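Furnishings Review: Tindall Display Cabinet, White, with Ribbed Glass

Prepared for the Pullgate Shared Interiors Program by Nhàn Trình
Assembly and fit checked by Jasmina Yordanov

Scope of this review

The Tindall is a freestanding cabinet sold by Amdale for living rooms, reception areas and small offices. It combines enclosed storage behind ribbed glass with a column of open shelves in the same body. The Program was asked to advise on whether it should be added to the approved list for shared rooms, where it would replace the older Vamider bookcase as units of that model wear out.

The review covers delivery, assembly, daily use, cleaning and appearance. It does not cover long-term wear. The unit has been in service for one season, and any finding on the life of the hinges or the finish would be premature. The cabinet was purchased through the ordinary ordering process, and Amdale was not told that it would be reviewed.

Delivery and assembly

The cabinet arrived in several cartons. Glass panels were packed separately and came through undamaged. One corner of a carton had been crushed in transit, and the panel inside had a small dent on its rear face. This was left as it was, because the rear face stands against the wall.

Instructions are supplied as a printed booklet with drawings and very little text. The drawings are clear up to the point at which the doors are hung. The hinge plates for the upper and lower panels look alike and are drawn at the same size, although they are drilled differently. Ms. Yordanov fitted one of them in the wrong position and had to remove it. Purchasers are advised to lay both plates side by side before beginning and to mark them in pencil.

Two people are needed to raise the body once it has been assembled on the floor. At 78 inches, the cabinet should be measured against the ceiling on the diagonal as well as upright. In rooms with a low ceiling it will have to be built standing, which is slower and requires a step stool. The wall anchor is included. The Program requires that it be used in every shared room, and the unit should not be loaded until it is fixed.

Appearance 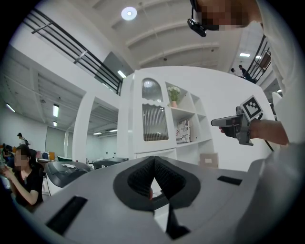

The Tindall is offered as a decorative piece, and its appearance is the chief reason a purchaser would choose it over a plain bookcase. The top of the body is rounded, and that curve is repeated in the glass: the upper panel is arched, while the lower one has a scalloped top edge. The vertical fluting gives both panels an even texture and softens whatever is kept behind them. In a shared room this is a practical advantage. Board games, spare cables and half-used stationery can be put away out of direct sight without the heaviness of a solid door. The open shelves to the right of the doors are better suited to things worth looking at. White flowers in a pink vase on the upper shelf give the white body some color, and the side of the cabinet benefits from at least one object of that sort. Left bare, the shelves look unfinished.

The white finish is consistent across the parts supplied. It is a cool white, and purchasers intending to stand it beside cream or ivory furniture should ask for a sample first. Amdale sends these on request. The sample sent to the Program matched the delivered unit.

Storage

Amdale rates each open shelf at 20 pounds. This is adequate for ornaments, paperbacks and a modest row of hardcovers. It is not adequate for bound reference volumes, archive boxes or a printer, and the reviewers would have preferred to see the rating printed on the shelf itself, where users of a shared room would find it. At present it appears only on the last page of the booklet, which is likely to be lost.

Shelf depth is the weakest point of the design. Large-format books stand slightly proud of the front edge, and a standard letter tray must be turned sideways. Items placed behind the glass have a little less depth again. Readers who own the Vamider should note that its shelves are deeper and that the contents of a full Vamider will not transfer to a Tindall without some being rehoused.

The shelves inside the glazed section may be moved up or down on pegs. The open shelves are fixed. The reviewers consider this the wrong way round for most households, since the enclosed part tends to be filled once and forgotten while the open part is rearranged often.

The doors close quietly and stay closed. The handles are small. One user with arthritis found them awkward and asked for a larger pull, which was fitted afterward using the existing holes. Amdale sells a suitable replacement.

Cleaning

Fluted glass collects dust in the grooves, and a flat cloth passes over most of it. A soft brush used from top to bottom, followed by a barely damp microfiber cloth, gave good results. Spray cleaner should be applied to the cloth and kept away from the edges of the panels, where it can settle and leave a line. Fingerprints show less than they would on clear glass.

The rounded top is easy to wipe but cannot be used to store anything. Some users of the Vamider have become accustomed to keeping boxes on top of it, and they should be told in advance that this space is lost.

Placement and light

A cabinet of this height and color is strongly affected by the room around it. In a low, dim room it becomes the brightest object present and may seem oversized. It is better placed where there is height above it and other white surfaces nearby, so that the rounded top reads clearly as a shape. A dark element at a higher level, such as a railing or a run of black window frames, also helps to balance it. 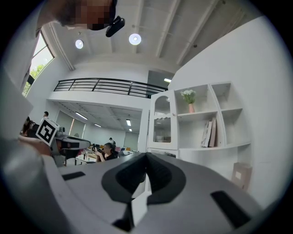 White mezzanine edge with black railing, ceiling lights above and linear fixtures below.

Lighting deserves particular attention where a ceiling steps down. Linear fixtures under a lower ceiling produce bright vertical streaks on ribbed glass when the cabinet faces them squarely. Turning the unit to an adjoining wall removes most of the effect. Daylight from the side is the most flattering and brings out the fluting. Strong direct sun should be avoided for the sake of any printed material on the open shelves.

Cost and support

The Tindall costs more than the Vamider, and the difference is largely accounted for by the glass. The Program furnishes rooms used by over 2000 residents and cannot justify the added expense in every location. It can be justified in entrance lounges and sitting rooms, where furniture is on view throughout the day.

Amdale provides a warranty of 5 years on the body and hinges. Glass is excluded after installation. A query about a replacement peg was answered by the following afternoon, and the part was sent without charge. A query about the confusing hinge drawing received an acknowledgment only.

Recommendation

The Tindall is recommended for the approved list, limited to lounges, sitting rooms and reception areas. It is not recommended for study rooms or offices, where the Vamider remains the better choice on account of its deeper shelves.

Site managers placing an order should confirm ceiling height and request the larger handles at the same time as the cabinet. A copy of the shelf rating should be kept with the room inventory. Questions concerning assembly may be directed to Ms. Yordanov, who has prepared a corrected version of the hinge drawing and will supply it on request.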